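An afternoon talking tables at Bortolotti
May 13, 2018

If you have ever tried to seat your whole family for a holiday lunch in an apartment made for two, you will understand why we drove all the way out to Pesisstead to talk about extending tables. Bortolotti has been making them there for longer than we have been selling furniture, and the owner, who had coffee ready before we got our coats off, was happy to talk about them until well past the time we had promised to leave.

"People come in with a measurement of the room," she told us, "and I always ask them to go home and measure the chairs. The table will fit, the table nearly always fits! Then you pull out a chair and it hits the radiator." 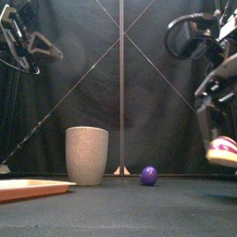
Two robot arms in front of a black backdrop.

We wanted to hear about the Lisora first, as it is the model our customers ask about most. Closed, it is a narrow console that can stand in a hallway with a lamp on it, and open it becomes a proper dining table. She was very firm that the runners are the part worth spending money on. "A pretty top on a bad runner is a table you open twice," she said. "After that you eat on your knees and tell everybody it's cozy." The Lisora runner is steel, and they have one in the workshop that they opened and closed 2,447 times before they stopped, mostly (she admitted) because the person doing it wanted to go home.

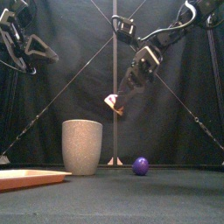 Then there are the leaves, and where to keep them, which is the question we get on the phone nearly every week. Some tables store them inside the frame, and some come with a separate holder that goes in a closet. She likes the first kind for young families and the second for anybody who minds a heavy table, because every leaf stored inside is a leaf you have to lift when you vacuum. Her own table at home has the leaves under the bed, "where my mother kept hers, and I have never seen a reason to move them."

Finishes took up a good part of the afternoon. Oak veneer is still what most people buy, she said, though the matte white has been catching up since April, and there is a concrete-look gray that she didn't care for at first and has now put in her sister's kitchen.
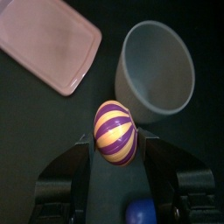

On cleaning she had very little patience for special products. A soft damp cloth, a dry one after it, and please don't leave a wet flowerpot standing on the wood over a long weekend. If a leaf has been shut away for years it may look a shade lighter than the rest, and her advice is to leave the table open near a window for a few weeks and let it catch up by itself.

We asked about money too. The smaller consoles start at 400 dollars and the Lisora in oak is 800, with delivery to the Wurkside showroom included and 100 more if you want it carried upstairs and put together. "Take the upstairs," she said, laughing. "I have seen the stairs in that town."
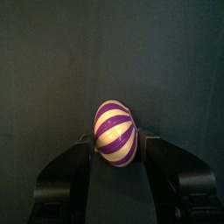
Before we left she showed us a round model they are still working on, one that opens into an oval with a single leaf in the middle. The legs aren't settled yet. She prefers a center pedestal, the workshop prefers four legs, and both versions were standing side by side with coffee cups on them. We sat at each one for a while and, being no help at all, liked them both. The round table should reach Wurkside in the fall, and you are welcome to call the showroom if you would like us to put your name down for a look at it.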